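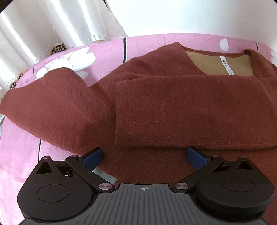

The aim of this project was to compare two recordings of the same noise rock song, one made in a bedroom and one made in a rehearsal room, and to learn which of them listeners prefer. The band is called Urnia and plays in the town of Bestlow, where I study. I chose this subject because many small bands have no money for a studio and record at home. A bedroom is full of soft material. A knitted sweater folded on a bedspread, for example, takes away a part of the high frequencies, and the bed itself takes away much more. A rehearsal room usually has hard walls and a hard floor, so the sound comes back to the microphone many times. In books for beginners the dry sound is often recommended. I wanted to see if this advice is also good for music that is supposed to be rough.

1. Background

Noise rock is loud music with a lot of distortion, but inside the distortion there is normally a simple song with a bass line and a beat. The recording has to keep both. If the guitars are too clean, the listeners who like this style are disappointed. If everything is covered by reflections from the walls, the bass drum and the voice disappear. Older records in this style were often made quickly and cheaply, and some of their character comes from the rooms.

Before the project I read several interviews with musicians about home recording. Most of them talk about microphones and programs, and very few talk about the room. I found this strange, and it was one more reason for my choice.

2. The song and the rooms

The song is three minutes long and has one guitar, one bass, drums and voice. It was released on cassette by Dritik, a small label, but I did not use the cassette version in the test.

The bedroom is small and has a carpet, a bed, a wardrobe and heavy curtains. The rehearsal room is in the basement below Okafor, the only club in Bestlow with concerts of loud music. It is longer than the bedroom and has painted brick walls. There is an old sofa, and the band asked me not to move it.

The drums could not be played in the bedroom at the real volume, for the neighbors. We decided that the drums would be recorded only once, in the basement, and used in both versions. This is a weak point of the project and I come back to it in section 6.

3. Method

The same 2 microphones were used in both rooms. One was placed close to the guitar amplifier and the other at the distance of one large step. The bass was recorded by cable. The voice was recorded last, when the singer had rested.

In the bedroom I first made short test recordings with cloth in different positions near the amplifier. Cloth on the floor made almost no difference that I could hear. Cloth behind the amplifier made the sound a little darker, and the band liked it, so we kept this for the final take.
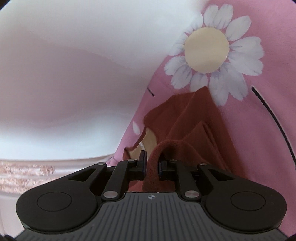
Rust-red cloth and a pink bag with a white daisy print.

I mixed both versions with the same settings. I did not use artificial reverb. At the end I made the two files equally loud, because listeners often think that the louder file is the better one.

The files were put on a web page with the names "Version A" and "Version B". The order was changed by chance for every visitor. Each person listened with their own headphones or speakers and answered three questions: which version do you prefer, in which version do you understand the words better, and do you listen to this kind of music regularly. There was also a free field for remarks.

4. Results

In total 153 people answered all the questions. The rehearsal room version was preferred by 80 of them and the bedroom version by 59. The others said that they had no preference.

For the words the result was in the opposite direction. Most people understood the voice better in the bedroom version, including many who liked the other one more. Regular listeners of loud music chose the rehearsal room more often than the people who do not know this style.

In the free field the word "alive" came many times for the rehearsal room. For the bedroom people wrote "closer", "flat" and "like a demo". One person wrote that the guitar in the bedroom version sounds like it is inside a closet, and the wardrobe was in fact standing beside the amplifier.

5. Discussion

The results do not say that a bedroom is a bad place for recording. The difference between the two groups is not very large, and for a song with important words the bedroom may be the better choice. What I can say is that the usual advice to make everything as dry as possible did not help this song with the majority of the listeners.

The band did not agree with each other. The bass player prefers the bedroom version until today. The singer wants to record the voice at home and everything else in the basement next time, and I think this is a good plan.

6. Problems

The drums had the basement sound in both versions, so the bedroom version was never completely a bedroom version. Some listeners may have noticed that the drums and the guitar did not fit together. I also used only one song. The page was shared mainly by students and by visitors of the club, and they may already be used to how the band sounds there. Finally, I could not control what headphones people used.

7. Further work

I would like to repeat the test with a quieter band and with drums recorded in both places. It would also be useful to move the amplifier away from the wardrobe.

Comments (4)

guest
I took the test in January and picked A. Is there any way to find out which one that was for me?

lowend_only
Bass player is right. The room version is mush below the guitar.

guest
Did you measure the reverb time in the basement? A table would help in section 2.

tapehiss
would like to hear the cassette next to these two. mine is worn out already

Reply to this post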